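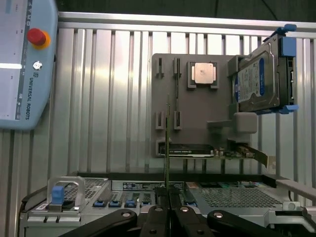
Plemlow Word List, README

Plemlow is a list of dialect words from the valley villages near Brukeck. It has 1578 entries. Each entry is one word or short phrase, with the meaning in English and the village where it was recorded.

The first version was typed by Otakar Murín from paper cards. Mereana Pearce checked the spelling, and Amado Padilla wrote the script that joins the files. I maintain the list now. Please write to me if you find a mistake — also a small one.

Files

words.csv is the main table
villages.csv has the village names and their short codes
sources.txt says which notebook each word comes from
old/ keeps the first version, please do not edit it

Columns in words.csv

id: a number, never used again after an entry is deleted
word: the form as the speaker said it, in the simplified spelling
pos: noun, verb, adj, adv, or phrase
meaning: short, in everyday English
village: code from villages.csv
notebook: number from 1 to 27
note: free text, often empty

The files are in UTF-8 and the separator is a semicolon. The comma did not work well for us, as many meanings contain commas. If your spreadsheet opens everything in one column, choose the separator by hand.

Spelling

We write long vowels double. The soft l is written as lj, also at the end of a word. In notebooks 1 to 8 the soft l was not marked, so for these words the difference is lost. I did not try to guess it.

Stress is not marked. It falls on the first syllable, except in loan words, and there the column note says so.

Known problems

Words for farm tools and weather are many, words for feelings are few. The collectors asked mostly about work. More than 60 entries have a question mark in the meaning, which means that two speakers explained the word differently.

The village Boiko appears under two codes, BO and BK. They are the same place. I will join them in the next version, probably in February.

Names of speakers are not included and will not be added. Please don't ask the collectors for them.

Use

You can copy and change the list for any purpose if you name Plemlow as the source. For printed use, please send one copy to the Brukeck reading room.

Recent items
Notebook 20, corrected pages
Declan Goodwin: Names of fields and paths
Taltedwood rhymes, second part
How to send us a word
Merle Hollis: Counting sheep in three villages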